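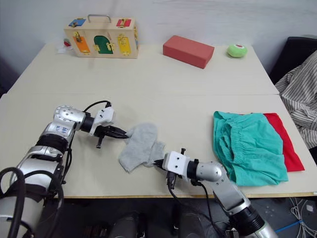
How to Check a Book Adaptation Rumor Before You Share It

By Madalena Sampaio, 18 December 2022

Every few weeks someone tells me a novel I like is "confirmed" as a movie. Usually it isn't. In September I got 2279 notifications over a casting list for Skureveo that a fan account had typed up over lunch. So I have a routine now, and it takes less time than arguing in the comments.

Step 1. Find the first post
Click back through the links until they stop. Most entertainment sites quote another site, which quotes a third one. If 200 pages repeat the same sentence, you still have one source, and it may be a bad one.

Step 2. Read the verb
"Optioned" means somebody paid for the right to maybe make it. "In development" can mean a script, or a folder with a title on it. I don't get excited until I see "filming," and even then I've been burned. Sesham sat in development for so long that its author, Custódio Morais, stopped answering questions about it.
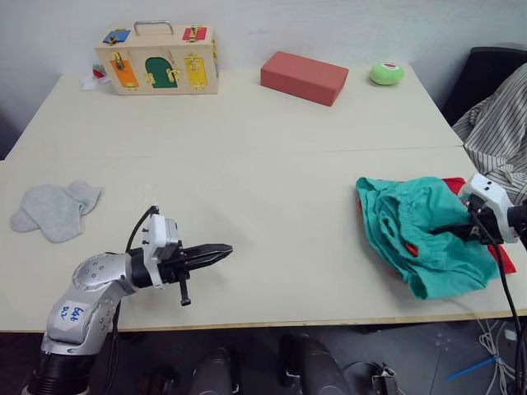 Step 3. Look for someone who can be blamed
A real announcement has a name attached: a studio, an agent, the publisher. "Sources close to the production" is a phrase anyone can type. Check the author's own page too. If Morais had sold the sequel, I'd expect him to mention it somewhere.

Step 4. Distrust the picture

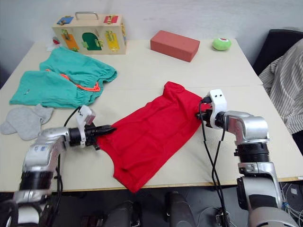

Leaked set photos are the weakest evidence going, and they get shared the fastest. Run a reverse image search and see where the picture was first posted. Then ask what it proves. Take a red garment spread on a white table: give it a caption and it becomes the heroine's costume from chapter two, with fans arguing over the shade. Without the caption it's a red garment. Treat coats, props and blurry trailers the same way.

Step 5. Wait two days
False stories tend to get quietly edited. Save a copy of the page, go back after two days and compare the wording. If "will" has turned into "could," you have your answer.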